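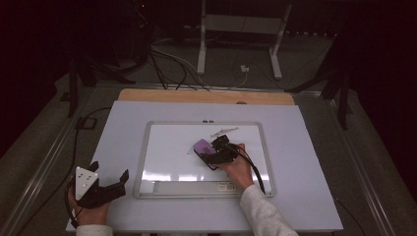
**Tormod Rønning**, contributing editor, Plikside Encyclopedia of Robot Handling

# Wipe test (grippers)

The **wipe test** is a bench trial used to compare grippers, especially hand-held ones. A person or an arm takes hold of a sponge or eraser, presses it onto a flat board and tries to clear a marker line. It is cheap, quick to set up and far more revealing than it sounds. A gripper can look wonderful lifting blocks into a bin and then fall to pieces the moment it has to push on something and slide at the same time.

The test is usually traced to the Fernach workshop, where Preben Hjaltested wrote down the first shared version of the procedure. It has since been taken up by small labs and teaching groups, and a two-handed variant is now more common than the original. In that variant the operator wears or holds a gripper in each hand, one for wiping and the other for steadying the board or waiting its turn.

## Background

Most early gripper comparisons were pick-and-place trials. The gripper closed on an object, lifted it, moved it and let go, and the score was the share of clean drops. Those trials are still useful and still popular. They say very little about contact work, though – the large family of jobs in which the object has to stay pressed against something else while it moves.

Wiping is a lovely example of contact work. The fingers must hold a soft body that changes shape as it is pressed. The sideways drag of the board tries to twist that body out of the fingers. Push too lightly and the ink stays put, push too hard and the sponge folds or the fingertips touch down on the board. All of this happens within a few strokes, on equipment that fits on a tabletop.

Hjaltested's first notes used a rigid arm with a single gripper. The change to hand-held units came when people started recording human demonstrations for robots to learn from. A hand-held gripper lets a person do the job with the same fingers the robot will have, which means the fingers can be judged long before an arm is bolted down.

## Equipment

The parts list is short:

- a whiteboard, laid flat on a table
- a sponge or a soft eraser with rounded edges
- a dry-erase marker
- one or two grippers, with their cables or batteries
- at least one camera with a clear view of the board

A board with a marker tray along one side is handy, but the tray should face the operator. Placed at the far side it catches the fingertips at the end of a long stroke, and a surprising number of failed runs come down to that alone.

The choice of wiper matters more than the choice of board. Block-shaped felt erasers are easy to grip and tend to flatter weak designs. A rounded sponge is the better judge. It gives under load, rolls if it is held off center and punishes any gripper whose two fingers close unevenly.

Many setups fix a plate with a printed dot pattern or a similar marker to the gripper so that cameras can follow it. The plate needs to stay in view for the whole stroke. Designs that carry it high above the wrist do well in this respect, and designs that tuck it close to the fingers often lose tracking as soon as the operator leans over the board.

## Procedure

A line is drawn on the board and the cap goes back on the marker. The operator picks up the wiper with the gripper, lowers it onto the line and strokes until the line is gone or the stroke limit is reached. The Fernach sheet sets that limit at seven strokes. The wiper is then set down and released, and the board is checked under even light.

Picking up the wiper is part of the test. It should start from a resting place on the board or table and never be handed to the fingers by someone else. Some groups rest it on top of another thin, flat object, which raises it a little and gives the fingers room to get under the sides. Scores from raised and unraised starts shouldn't be mixed in one table.

### Two-handed variant

In the two-handed form, the second gripper holds the board still, moves loose items out of the path of the stroke or takes the wiper over partway through. The handover is the hardest step by a wide margin. Both grippers have to agree on where the sponge is while it is being squeezed from two directions, and a design that hides its own fingertips from the operator becomes really frustrating here.

Cables deserve a mention of their own. With two wired grippers, each cable should leave the table on its own side. If both run off the same side they drag across the board, smear the line and sometimes do the wiping themselves.

## Scoring

Four things are written down for each run:

| Item | What is recorded |
|---|---|
| Pickup | First try, later try or failed |
| Strokes | Number used before the line was gone |
| Slip | Whether the wiper turned or shifted in the fingers |
| Finger contact | Whether the fingers touched the board |

Slip is the most useful entry and the one people argue over the most. A gripper may clear the line quickly while the sponge turns sideways in its fingers. Under an older scheme that counted as a full success. The current sheet marks it down, a change that moved several well-liked designs well below their earlier rank and made the results much more interesting to read.

Operator comments are kept next to the scores. They're often where the good stuff is. "Heavy at the front" or "can't feel when it closes" will explain a poor afternoon better than any column of numbers.

## The Ekitz and Mabuza comparison

The best-known use of the test put two hand-held designs side by side: the Ekitz, with straight, stiff fingers, and the Mabuza, with slightly bowed fingers and a softer pad. Both were wired, and both were run through a set of 96 trials by the same operators on the same board.

The Ekitz was the stronger unit at pickup. Its stiff fingers went exactly where the operator pointed them, and it rarely needed a second try, even with the sponge flat on the board. The Mabuza was slower to settle, and new operators tended to close it too early.

Once the stroke began, the picture flipped. The softer pads followed the sponge as it squashed, and the Mabuza finished its set with only 11 recorded slips. The Ekitz slipped far more often, nearly always on the return stroke, when the drag changed direction. Operators learned to lift the sponge before coming back, which helped the score but slowed the work and, as Hjaltested pointed out in his notes, meant that the people had adapted to the gripper.

What makes the comparison such a pleasure to study is the follow-up. The Ekitz fingers were fitted with the Mabuza pads and run again. Pickup stayed crisp and slips dropped sharply, so much of the difference had come from the pad and very little from the shape of the finger. Pad swaps have been a regular part of wipe test reports ever since.

## Wear trials

A longer version of the test looks at how pads age. The gripper makes 1000 strokes in sessions, with the pads checked between them. Soft pads pick up ink dust and lose their hold gradually. Harder pads stay the same for a long time and then start to slip quite suddenly, often at one corner where the load is highest.

Cleaning the pads restores some of the hold. Groups that clean during a wear trial should say when they did it, and with what.

## Use with arms

A gripper that does well in the hand usually does well on an arm, with one large exception. People are superb at controlling pressure. An operator feels the board through the handle and eases off without thinking, and a position-controlled arm does nothing of the kind. A height error that a person would never notice can crush the sponge flat.

For that reason the arm version is normally run with a compliant wrist or a controller that limits downward force. Comparing controllers this way is a fine use of the test in its own right. Keep the gripper, the sponge and the board the same, change only the controller, and the marks left on the board show where it pushed too lightly.

## Criticism

The test has limits. Results depend on the marker, on how long the ink has been on the board and on how worn the sponge is, so scores from different labs can't be lined up directly. Some critics also feel that a single wiping job gives too much credit to wide, soft fingers, which may be poor at picking up a pen or a coin.

Supporters generally accept both points and suggest running it next to a fine-grasp trial. Picking up the marker used to draw the line is a common choice, as it is already on the table.

## See also

- Fingertip pads
- Force-limited control
- Hand-held gripper
- Tracking plates and markers
- Two-handed handover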